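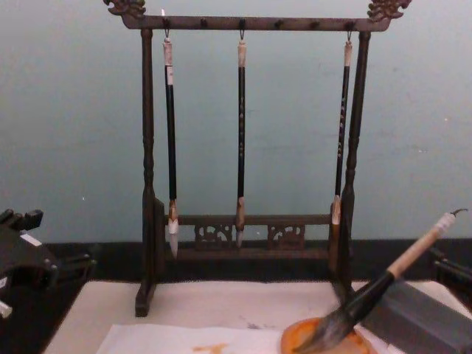
Caring for a carved brush rack and its brushes in a shared teaching room

Posted by Saltgate Adult Learning, January 16, 2021
Category: Arts and crafts equipment, storage and upkeep

Our centre has recently taken over the equipment of a calligraphy class which used to meet at the Stolia reading rooms. The principal item is a dark wooden brush rack with turned posts, carved ends to the top bar and pierced panels in the lower rail. The brushes hang from small metal hooks beneath the bar. A much larger brush is too heavy, in the opinion of our tutors, to be hung with the others, and is kept lying down.

The rack was entered in our inventory in December as item 47. No instructions for its care came with it, and the member of staff who completed the transfer form wrote only "old, handle with care". We would be grateful for guidance on the following matters.

Firstly, the wood has a worn look and there is dust in the deeper parts of the carving. May this be removed by ordinary cleaning staff, and with what? Our contractor proposes a spray polish.

Secondly, our tutors disagree as to whether brushes should be returned to the rack directly after washing or should be laid flat first.

Thirdly, is it acceptable for the rack to remain on the table during lessons, or should it be kept in a cupboard and brought out for display only? The room is used by other groups, and the table has to be cleared at the end of each session.

We should add that we have no budget for specialist conservation this year, and that the rack is insured under our general contents policy for a total of 200 pounds including the brushes.

Reply from Malano Collections Advice

Thank you for a clear enquiry. The points are taken below in the order in which you raised them.

Dusting. Please decline the spray polish. It will collect in the recesses of the carving and hold further dust there, and on pierced work it is very difficult to remove afterwards. A soft, dry brush of the kind sold for watercolour washes is sufficient. Hold it in one hand and a vacuum cleaner nozzle, covered with a piece of fine net and set to its lowest suction, in the other. Work from the top bar downwards, and leave the openwork panels until last.
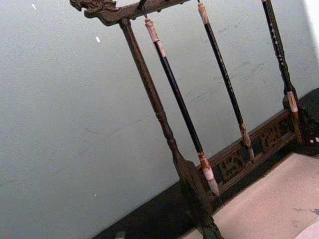

Carved heads at the ends of a bar are the parts most often damaged on racks of this type. The snout and the crest stand proud of the bar and will catch on a duster or a sleeve, for which reason no cloth of any kind should be used on them. A cloth is acceptable on the plain surface of the bar and on the feet, provided that it is dry and free from loose threads. The turned rings on the posts may be cleaned with the same soft brush, moved around the post and never up and down it.

Before any cleaning begins, all brushes should be taken off their hooks and placed on a clean towel in the order in which they hung. Should a loop prove stiff, do not pull on the brush. Support the cap with one hand and ease the loop off with the other.

Drying. Both of your tutors are partly right. A brush should be rinsed in cool water until the water runs clear, pressed gently between sheets of absorbent paper and shaped to a point with the fingers. It may then be hung with the hair downwards. Laying a brush flat for a short time does no harm, but it should not be left overnight on a closed surface, where the hair is likely to set to one side. No brush, of whatever size, should be left standing on its hair. The large brush may be dried lying on its side with the head projecting slightly beyond the edge of a shelf, so that air reaches it from all directions.

Please ensure that the hair of the hanging brushes does not press against the lower rail. If it does, a slightly shorter loop of cotton cord will correct the matter.

Position in the room. There is no objection to the rack standing on the table during lessons. It should be placed at the back, clear of the paper and of the writer's elbows, with the ink well to one side. It should be lifted by the two posts, low down, and never by the top bar — the joint between bar and post is seldom strong enough to take the weight of the whole piece.

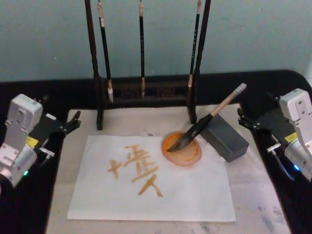 Reply from Schwerdtfeger Hall Lettings Office

We have a similar rack here, somewhat plainer. Ours has been on the table at every class for years and has come to no harm. We wipe it with whatever cloth is available. It did lose one hook, which was replaced with a cup hook from the ironmonger's, and nobody has complained. We would not go to the trouble of the vacuum cleaner.

With regard to the cupboard, our advice is to measure first. Our shelf proved to be too low and the rack now stands in the office, next to the kettle.

Further note from Malano Collections Advice

We would ask that the rack is not kept near a kettle. Steam is harmful to glued joints, and the hair of the brushes will not dry properly.

Further note from Saltgate Adult Learning

Both replies are acknowledged with thanks. The contractor has been informed that spray polish is not to be used on item 47. A laminated card with the lifting instruction will be placed inside the cupboard door, and the shelf is to be measured this week.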